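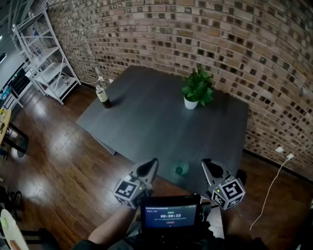 Visit notes - Gimov site, Estby, September

Writing this up on the train so excuse the mess. Went over for the open afternoon at Gimov, the one on good practice for hand-held gripper recording. I had signed up for the rules part, not the demo part, but they run them together and that was fine with me.

Got in just after 1, badge, safety talk, coffee. The safety talk was short. Cables, bags, where to stand. Sunil Cassim ran our group, he wrote most of the house rules and is now on the third version. Version three has 53 rules. Version one had 13. He was a bit sheepish about that. Says most of the new ones came out of people asking "am I allowed to" and getting two different answers from two different leads.

What I wrote down, in the order I heard it:

Reset rule. Table goes back to its start layout before every take. Start layout is on a printed card and the card has a number. No card number in the log, take does not count. Sounds harsh. We argued about it over coffee and I came round, more or less. At our place the layout drifts all day and we only find out later.

Liquids. Allowed, but closed containers stay closed unless the task card says open. Open cups only with a small amount in them. Towel within reach. I asked about sealed bottles that people have been drinking from - those are out, they want props and lunch kept apart.

Tags. Each gripper carries its square black-and-white markers and you check them before the first take, for dirt, scratches, lifted corners. Wipe with a dry cloth only. One of the Sarkar people said they replace theirs on a fixed schedule no matter what, Gimov replaces on condition. No agreement there, and I don't think there is a right answer yet.

Faces and names. Operators sign a consent form, faces get blurred before anything leaves the building, and the form can be pulled back later. This was the part I came for. They keep a list of who is in which take so a withdrawal can be acted on. Last year's audit went through 3060 takes and flagged 513, nearly all for paperwork. Missing card number, wrong initials, consent form filed under the wrong month. Hardly any for what happened at the table.
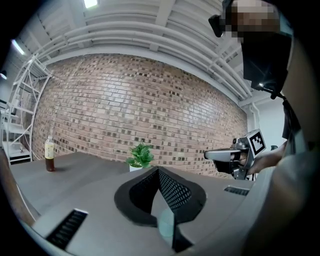

Then rest breaks, which got the most questions. Gimov has a cap on how long one person can hold the grippers, and the timer is the operator's, not the lead's. If you say stop, it stops, and the take is logged as stopped with no reason needed. Somebody from Pirkero asked if people abuse that. Sunil said no and moved on. Good answer I thought.

Head-worn gear has its own page in the rules. Strap check, cable down the side or back and never across the front, wipe down between users. Anyone who gets a headache is off it for the day. The page also says no walking backward with it on, which I am going to steal word for word.

Things I did not like so much. The rule book is one long document and new operators get it all on day one. I asked for the short version and there isnt one. Also the sign-off chain is too long, three sets of initials for a change of prop. The Sarkar people rolled their eyes at that and I was with them.

Floor marks - they use tape for where the operator stands, and the tape color matches the card. Cheap and easy. We could do this next week.

Did not get to the storage talk, it ran into the 4:30 bus. Apparently the slides will go out to everyone who left an email. If anyone from our side gets them first please forward, I may have writen mine down wrong.

To do for us: number the layout cards, get a proper consent withdrawal list going, ask Pirkero for their break log template. Sunil is happy to take questions by email until the end of the month, then he is away.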